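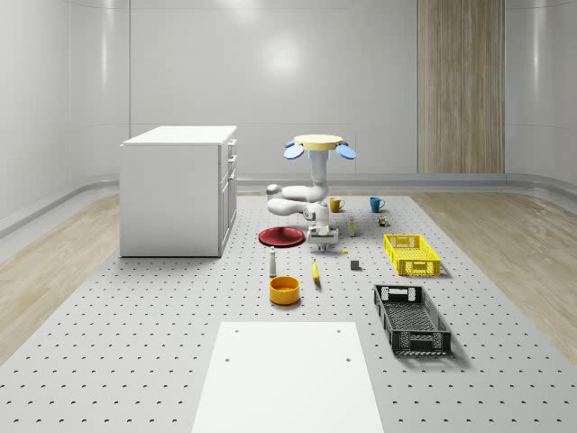

Re: Batch numbers on split packs, dispensary label template

From: dispensary systems, Westley branch
To: pharmacy-labels list
Date: Sat 28 March

On the question of where the batch number goes when a pack is split between two patients:

> We split full packs of 60 into smaller quantities most days. The
> Lornum template prints the batch number from the outer carton on the
> first label only. The second label comes out with the field blank,
> and the expiry date goes with it. Is this a setting, or do we have to
> type it in by hand? We are on the same printer driver as Westley. Our
> workaround is to write it on with a pen, but an inspector has already
> asked us to stop doing that.

It is a setting, but it is in two places and both have to agree.

The first is in the template itself. Open the label layout, select the batch field, and look at the source. If it reads "carton scan" the value is used once and then cleared. Change it to "stock line". The value is then read from the stock record each time a label is printed, so a second or third label from the same carton carries the same batch and expiry.

The second is in the stock record. The batch has to be stored at goods-in, when the delivery is booked. If your branch books deliveries by quantity only, there is nothing in the stock line to read, and the field will stay blank whatever the template says. Under goods-in options, turn on "require batch and expiry". Deliveries booked before the change will not be filled in afterward. You will have to edit those lines one at a time or run them down.

Three other points from our own change-over.

Field length. The template allows 11 characters for the batch. Vass prints longer batch numbers on some of its antibiotic suspensions, and the extra characters are dropped with no warning. We set the field to 17 and reduced the type size on that line by one step. It still reads clearly on the narrow label.

Mixed cartons. If a patient's supply is made up from two batches, the stock line source prints only the batch with the earlier expiry. Print a separate label for each part. The option to join both numbers on one label exists, but the recall report does not search the second number, so a patient could be missed in a recall.

Eye drops. Dranico bottles are too small for the standard label and most branches put it on the box. The box gets thrown away. We now print the short version of the label for the bottle as well, with batch, expiry and date opened. The short version is a separate template, and its batch source has to be changed separately.

To test, book in a dummy line, print five labels from it, and compare them. All five should match. Delete the dummy line before the next stock count or it will show as a shortage.

On the earlier question about recall reports: the report runs against dispensed labels, not against stock. A label with a blank batch field will not be found. If you have been adding the number by pen, those supplies have to be traced from the paper record. For us that meant going back to September.

I have not tried any of this with the older thermal printers. If someone has one in use, please post the driver version and whether the expiry line prints in full.

--
To leave this list, send a blank message with "unsubscribe" in the subject line.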